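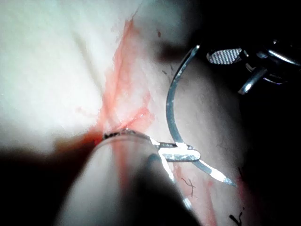 Tissue, a little blood, and a gray instrument shaft.

Search this blog
Type and hit enter

My gallbladder and I parted ways in November, and I have since become a person with opinions about hospital paperwork.

The first form wanted my occupation. The second form wanted it too, in a smaller box. By the third I had promoted myself to "consultant." There were 26 pages altogether, and page 19 asked if I'd had any trouble filling out forms.

My friend Tâm Ung drove me in and brought a paperback, a phone charger and a tuna sandwich, which she ate in front of me. I hadn't had food since the night before. We're still friends, but I bring it up.

Then came the bills. One was for $400, one was for $35, and one thanked me for my payment and asked for $101 more. I called the number and got Ánh in billing, a patient woman who told me the $101 was "a separate encounter." I asked who I had encountered. She put me on hold with a flute version of a song I used to like.

Anyway, I paid the 35 and am disputing the rest out of spite. Bring your own pen if you're going in. The ones at the desk are chained down, and mine had a plastic daisy on the end of it.

Filed under: Grumbling, Health (such as it is)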